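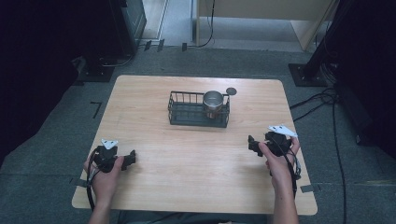
Last time we finished with a policy that takes in an image and puts out a short run of gripper poses, and I promised we'd get to the part I like best: where those poses come from in the first place, and how many coordinate frames you have to keep straight to trust them. Take the simplest task in the Plunach set, a metal tumbler and a wire mesh basket. The person holds one gripper in each hand, each gripper carries a white triangular tag on top, and everything the learner will ever know about motion has to be recovered from data like this. So let's do the bookkeeping!

Frames we need

W: the world, fixed to the table
H: the head camera, which moves all the time
L and R: the left and right gripper tips
TL and TR: the tags on the grippers

A tag detector gives you the pose of TL in H. You want the pose of L in W. So you chain three transforms: world to head, head to tag, tag to tip. The last one is a constant you calibrate once. The first comes from the head tracker. Write the subscripts out every single time, even when it feels silly. I still do.

Where the error comes in

Rotation error at the tag turns into position error at the tip, and it grows with the distance between them. Suppose the tag sits 78 mm behind the tip and your angle is off by two degrees. The tip is then off by 78 x sin(2°), or 2.7 mm. For dropping a tumbler into an open basket that's fine. For picking it up by the rim, it hurts.

Then there's timing. If the head tracker and the camera disagree by 19 ms and the hand is moving at 400 mm/s, you get 7.6 mm of error with perfect calibration. Students tend to spend a week on calibration and an afternoon on clocks. Please swap those.

Relative actions

We train on motion relative to the current gripper pose. The nice thing (and I think this is really lovely) is that W drops out of the math when you express the next pose of L in the current frame of L. A constant offset in the world frame cancels completely. Drift doesn't, but over a short window it's small. For two-handed tasks, add the pose of R in L as an input, or the hands will have no idea where the other one is.

For lab

Load the Stutodine recordings, roughly 200 of them. Plot tip speed for both hands and mark every jump where the tag was lost. Fill short gaps by interpolation, using slerp for the rotation, and throw out long ones. You pick the cutoff; defend it in two sentences.

Reading: Wingate notes, the section on rigid transforms. Skip the part on dual quaternions unless you're curious, in which case come find me in August and we'll have fun with it.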